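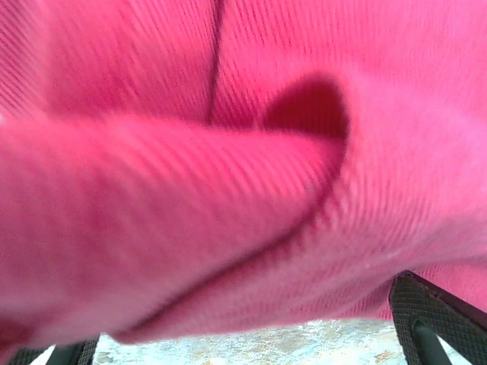 Modik adds pink to Pirum twill line

November 29, 2019

Modik has added a bright pink to its Pirum line of twill, the first new color in the line since July. The cloth is woven and dyed at the Denesov mill and is sold by the yard, with sewn pieces to follow.

The new color uses the same weave as the rest of the line, with a fine diagonal rib that stays easy to see after hemming. Finished weight is 228 grams per square meter. Usable width is 169 centimeters, measured between the selvages. Modik lists shrinkage at two percent in length after the first wash and does not give a separate figure for width.

"The rib is what you notice on a solid color this strong," said Said Erraji, who runs product planning at Modik. "Where the cloth bends, the top of the fold looks lighter and the hollow goes almost to crimson. Buyers should look at a full piece, folded and flat, before they pick thread." He said the small swatch cards sent out with the first price list read too light and will be replaced.

Pieces cut from different dye lots should not be joined in one item. The lot number is printed on the paper tag at the end of each roll.
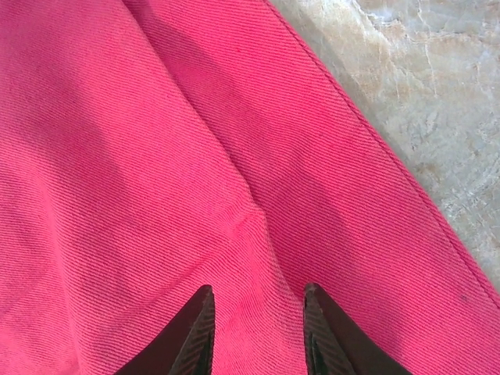
Does the twill have to be ironed before it is folded and put away?

Only if it has sharp creases. Soft wrinkles can be smoothed by hand on a flat surface, working along the rib and out toward the hem. Puckers at a seam should be pressed from the back with a warm iron – steam is fine – and the cloth left to cool before folding.

Care instructions are otherwise unchanged. Wash the pink alone the first two times, in cold water, and dry it out of direct sun. Bleach is not advised at any strength. For storage, Modik suggests wide, loose folds and moving the fold lines every few months. Lint shows more on this color than on the gray and should be brushed off in the direction of the rib.

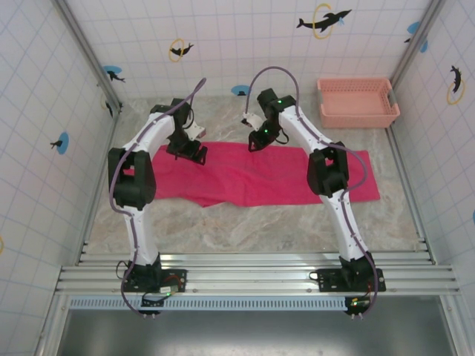
Price and supply

The pink is priced at $11 a yard, the same as the other colors. Rolls are in stock now at the Helmy warehouse. Mounir Saber, who handles orders there, said cut lengths ship in two to three working days and full rolls take around a week. Orders already placed for the gray can be switched to pink until they are cut. Hemmed pieces will be listed separately once sizes are set.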